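Call for participants: domestic floor sweeping study

Flilura, Weswood
Posted 1/7/24

Flilura is seeking adult participants for a study of dry sweeping on hard floors in furnished rooms. Sessions run at the Weswood test rooms through August. The study is managed by Ariel Tagle. Session bookings and payments are handled by Leif Hedegaard.

Background

Most published work on hand sweeping deals with commercial floors and wide push brooms. Household sweeping is a different task. The floor area is small, the furniture is close, and the debris has to be brought to one point and lifted over the lip of a pan. The last step accounts for a large share of the time and most of the leftover material. Fine debris passes under the lip, catches in grout lines or is flicked past the pan by the bristles on the return stroke.

The present study measures how much debris is left behind after a fixed sweeping time, and how that quantity varies with handle length, bristle stiffness and the angle at which the pan is held. The results will be used in a revision of the Wumus range of household brooms and pans.

What participants will do

Each participant attends two sessions on separate days. A session consists of 10 timed trials with a rest break at the midpoint. In each trial a weighed quantity of debris is spread over a marked section of floor. Debris types are dry rice, coarse breadcrumbs, potting mix and cut thread. Participants sweep the debris to a collection point, transfer it to the pan and empty the pan into a tared container. Staff then vacuum the section and weigh the residue.

Participants will use both short-handled and long-handled tools. In the two-handed trials the broom is held in one hand and the long-handled pan in the other, with the pan resting on the floor throughout. Participants may choose which hand takes which tool, but the choice is recorded and must be kept for the whole session.

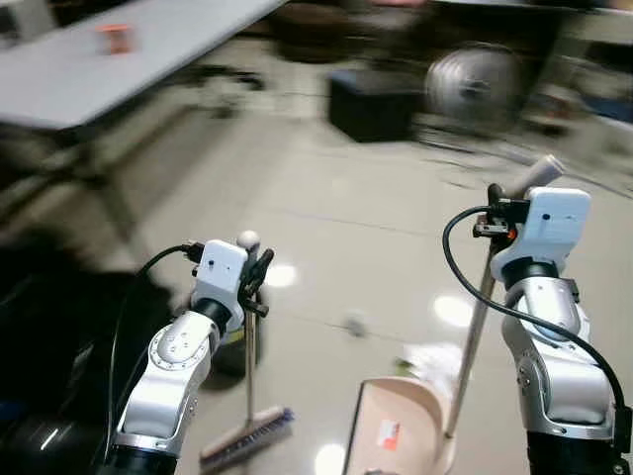

Trials are timed from the first contact of the bristles with the floor. Sweeping stops at the buzzer, whether or not the section is clear. There is no pass mark and no ranking of participants. We ask people to sweep at the pace they would use at home — hurried trials are of little use to the analysis and may be repeated.

At the end of the second session participants complete a short written questionnaire on grip comfort, wrist position and effort. Sessions are recorded on video for stroke analysis. Faces are blurred before the recordings leave the test rooms.

Who can take part

Applicants must:
be 18 or over
sweep a hard floor at home at least once a week
be able to stand, bend and sweep for short periods without discomfort
be available for both sessions in August
be able to follow written and spoken instructions in English

Left-handed applicants are encouraged to apply, as this group was under-represented in the pilot. Please do not apply if you have had a back, shoulder or wrist injury in the past year, or if you have asthma or another condition made worse by dust. Paid cleaners are not eligible for this round. A separate study using commercial tools is planned with Thammasiri, and cleaners may ask to be placed on the contact list for it.

Clothing and equipment

All tools are supplied. Wear flat, closed shoes with a non-marking sole. Thongs and socks alone are not permitted on the test floor. Long loose sleeves should be avoided, as they obscure the wrist on video. Gloves and dust masks are available on request, but gloves must then be worn for every trial.

Payment

Participants receive $504 on completion of both sessions, paid by bank transfer. Participants who withdraw after the first session receive half this amount. Travel costs are not reimbursed. Free parking is available behind the building, with entry from the rear lane.

Privacy and withdrawal

Participation is voluntary. You may withdraw at any time before your data are pooled, and your recordings will be deleted on request. Results are reported by participant number only. A copy of the information sheet and consent form will be sent to you before your first session.

How to apply

Apply using the form on the Flilura website, under Studies. State your height, your preferred hand, the type of flooring in your home and the days on which you are available. Height is needed for allocation to handle length groups, so applications without it cannot be processed.

Questions about the trials should be marked for Ariel Tagle. Questions about bookings, access to the building or payment should be marked for Leif Hedegaard. Shortlisted applicants will be contacted by phone.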